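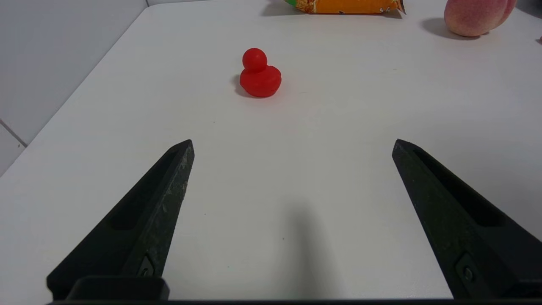 August 24, 2020

Tabletop finish, bench by the wall. Second look at the Tarnent matte white.

I'm still not sold on this coating. The sales sheet from Sumetti says it "hides daily wear," and so far all I can say is that it hides pencil marks if you stand far enough back. White on white against a white wall makes it hard to judge anything. I keep losing the edge of the table when the lights are low, and that was my complaint about the Palturmont sample in January too.

What I did today: wiped the top with plain water, let it dry, then wiped half with the Arai cleaner they recommend. Waited until after lunch and looked again with the desk lamp held low. Could not tell the halves apart. Either the cleaner does nothing or the water was enough. I'd bet on the water, and the water is free.

Gloss meter gave 3 on the bare half and 3 on the cleaned half. I don't trust the meter on a matte surface at the low end. It gave the same number on a sheet of printer paper last week, so I'm writing it down and giving it no weight.

Rub test: the supplier claims 1,000 strokes with a dry cloth before any shine shows. I stopped at 131 because my arm hurt and the cloth had started to pill. No shine that I could see. That is a long way from a thousand and I won't sign off on their figure until we rig up something that does the rubbing for us. Their leaflet doesn't say what kind of cloth or how hard they pressed. Without that the claim is not worth much.

Second run, damp cloth, 122 strokes, same spot. This was probably a mistake, as now I can't separate the dry result from the damp one. Next time use a fresh spot and mark it with tape at the corners.

The rounded edge: everybody likes it, and it is easier on the forearms. But a coating is usually thinnest on a curve and I'd expect it to go there first. Nothing in the paperwork about thickness at the edge, only on the flat. Asked them for it by email. The answer I got was about color matching.

Wall panels. The seam between the two has been blamed for the dust that collects at that end of the bench. Maybe. I ran a strip of masking tape down it on Friday and there was dust at that end again this morning, with the tape still on. Doesn't clear the seam completely – one weekend is not a test – but I'd look at the air vent before anyone starts filling gaps.

To do:
Fresh spot, dry cloth only, count in batches so it can be shared out.
Try coffee and marker, left overnight. The leaflet covers neither.
Ask again about edge thickness.
Don't order the second top yet, whatever the discount is.

Tape stays on the seam until next week. Please leave it alone.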